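Learning to write letters again

2018-03-01

I have been meaning to write this post since September, when I bought a pad of proper writing paper and told everyone who would listen that I was going to start sending letters again. I say again, but I'm not sure I was ever much of a letter writer to begin with. I had a pen friend at school, as we all did, and we kept it up for two years or so before one of us let it drop (me, I'm afraid). After that it was thank-you notes at Christmas, a few postcards, and then email came along and that was that.

What set me off was clearing out my great-aunt's bureau in Standunbridge. She had kept everything. There were 192 letters in the bottom drawer alone, tied up in bundles with kitchen string, and most of them were from one friend, a woman called Bimarari who had shared a room with her when they were both training as nurses. I know it was 192 because my great-aunt had numbered them herself in pencil, in the top corner, and the last one was number 192. I sat on the carpet and read until my feet went to sleep.

They weren't remarkable letters, I should say. There was a great deal about the price of coal and a very long-running quarrel with a neighbour over a hedge. One of them spends two whole sides on a coat she had decided not to buy. But I came away feeling I had met her, and I can't think of anything I've typed in the last ten years that would do the same for me. Who is going to sit on a carpet and read my texts? "Running late, get milk" - there you have it, my life's work.

So, the writing pad. I got it from Politis, the stationer's by the bus station, where they still let you try the pens on a scrap of paper before you buy. I chose a blue one with a fairly broad nib and a box of cream envelopes, and I was so pleased with myself that I had a cup of tea and a bun on the way home to celebrate. Then the pad sat on a shelf for weeks while I thought about who I would write to first and what on earth I would say to them.

That was the surprise, how hard the first one is. I'd sit down in the evening with everything ready and find I had told the person all my news already, in dribs and drabs, on the telephone or in messages. I wrote "Dear Adhiambo" and the address at the top, very neatly, and then looked at the table for a good long while. 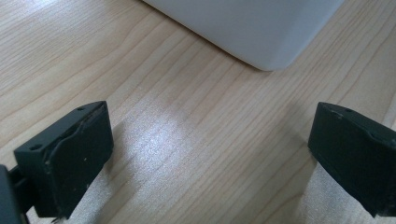
Adhiambo Mabula wrote back within the week, bless her, and told me I was going about it all wrong. A letter isn't for news, she said, it's for whatever you were thinking about while you were waiting for the kettle, and if I sent her one more paragraph about the boiler she would post it straight back to me with the spelling corrected.

She was right, of course (she usually is, and the spelling was fair comment too). I had been writing the sort of letter you send to the council. The next one I started without any plan at all, halfway through a thought about whether pears are worth the bother, and it ran to six sides before I noticed the time. My hand ached so badly that I had to do the envelope the next morning!

Since then I've found a few things that help. I keep a slip of paper in my coat pocket and jot down anything that makes me think of somebody, even if it's only a word or two. I don't do a rough copy any more. If I make a mistake I cross it out and carry on, and my cousin says the crossings-out are her favourite part. And I've given up trying to finish in one sitting, so that some of my letters now have three different moods in them and at least one change of pen.

I've sent over 40 so far and had a fair number back, which is a lovely thing to find on the mat among the pizza leaflets. They're going in a shoebox for now. I have started pencilling the numbers in the corner, the way my great-aunt did, though I did give number 11 to two of them and will have to sort that out. I owe my cousin a reply this week, and I still haven't told her about the pears.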